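Writing the Rulebook for Hand-Held Gripper Work

27 October 2018

Anyone who has fitted an industrial arm in the past decade has had a standard to work to. The fence goes here, the stop button goes there, and the speed near a person must not exceed a stated figure. Hand-held grippers, the sort a person carries through a task so that a robot can later be taught from the record, have had very little of this. The operator supplies the arm. The tool has no drive of its own to speak of, and most safety rules for machinery therefore pass over it.

The Goltdale code is an attempt to fill the gap. It was drafted over 2 years by a small working group, put out for comment in February, and now stands at its third revision. The text is short by the measure of such documents and deals mainly with ordinary rooms: kitchens, bedrooms, workshops, hallways. Its stated aim is that a recording made in one house should be usable beside a recording made in another.

Much of the code concerns small goods. Jewellery, watches and bead strings are treated as a class of their own, under the heading of flexible and looped items. A closed loop can be gripped on its band, lifted from inside or pushed along the surface, and the three actions teach a machine quite different things. The code requires the operator to choose one method per item and to keep to it until the item is released.
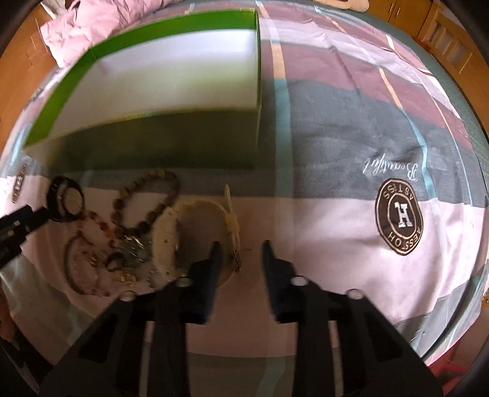 The section on two-handed work runs to four pages and has drawn the most comment. Each gripper is assigned a side, left or right, and keeps that side for the whole session. Crossing is allowed only when one tool is at rest. If both tools are to act on the same item, one must have closed on it before the other begins to move in. Firms with a background in fixed arms tend to find this clause obvious. Firms that began with hand tools tend to find it slow.

Ammann, which makes linkage grippers and trains operators at its site in Wurnton, reviewed 468 sessions against the draft clause. It found breaches in 222 of them, most of them brief. The usual fault was an early approach by the second tool while the first was still closing. The company now marks such sessions and keeps them, on the grounds that a fault with a label on it is of more use than a gap in the record.

Surfaces receive a section too. A hard table is the simplest case and was the only one covered in the first draft. Soft surfaces – beds, sofas, folded cloth – were added after comment. A mattress gives under load, and the height of an item may change when the operator leans on the edge. The code asks that body weight be kept off the surface during a grasp. It does not ask for the cloth to be smoothed or for a plain cover to be used. Pattern, lettering and creases are counted as normal conditions, and removing them is listed among the practices to be avoided. 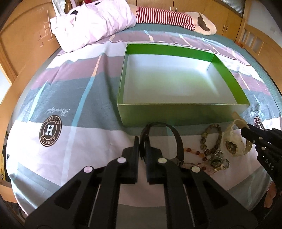 Containers are dealt with by opening and depth. For an open box, the release height is measured from the floor of the box and must be low enough that the item does not bounce. The rim may be touched by the tool but not used as a lever. Where the box has no fixed place, its position is to be changed between sessions and left alone within one.

People in the room are the subject of the final section. Anyone not holding a tool should stay outside the working reach of both grippers. Bare hands may reset the items between attempts, never during one. Footwear is left to the site, a point on which the Wurnton trainers asked for a firmer rule and did not get it.

Pinch hazards are covered in a single table. Fingers are to be kept clear of the pivots and of any opening in the side plates through which a moving bar passes. Long sleeves are to be fastened. The tool is inspected at the start of each day, and the pivot pins are checked for play after every 3000 closures.

Cistach, a software house that checks recordings for several clients, has adopted the code in full, apart from the clause on labelling faults. Its own scheme has more than twice as many categories, and the two do not map cleanly. The working group has asked for a conversion table. Until one is agreed, sites supplying both schemes must label each session twice, and the cost of that falls on the site.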